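Guides > Furniture care > Menel table > Setting up and first oiling

By Edem Lamptey, March
Last updated: March, checked by Parvathi Unnithan

4. Placing the table and treating the top

Do this after the legs are on and tight (section 3). Allow an afternoon. Two people for any lifting.

1. Carry the table by the rails. Never by the edge of the top.

2. Pick the spot. Away from radiators, stoves and strong sun. Pale wood yellows unevenly if half of it sits in a bright window.

3. Check for rocking. Press each corner in turn. If one lifts, turn the foot under it a little at a time and check again.

4. Wipe the top with a barely damp cloth, then a dry one. Go with the grain, end to end.

5. Feel for rough patches with your palm. Sand only those, very lightly, same direction as the grain. Wipe the dust off.

Note: Wavy grain lines are normal. So are small color shifts from board to board. Dont try to sand them out.

6. Stir the Vik oil. Put a small amount on a lint-free cloth and spread it thin. Work in strips.

7. Leave for up to 82 minutes, then wipe off everything that hasn't soaked in. Shiny or sticky spots mean too much was left on. Rub them down with a clean cloth.

8. Second coat next day, same way. 2 coats is enough for a Menel top. The Pritow bench takes more, see its own sheet.

CAUTION: Oily cloths can heat up and catch fire by themselves. Lay them flat outdoors to dry, or soak in water before you throw them out. Do not ball them up.

CAUTION: No bleach, scouring pads or wax polish. Hot pans need a trivet, allways.

9. Keep the top clear overnight after the last coat. Light use from the morning, no wet glasses for 2 days.

Rings or scratches later on: repeat steps 5 to 7 on the spot, feather out the edges. Leftover oil keeps fine with the lid on tight. More from Brarkton parts desk, ask for Vik clear.

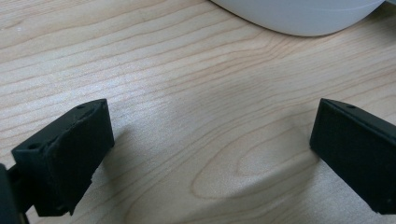
Tabletop, pale wood. Grain runs lengthwise in long gentle waves.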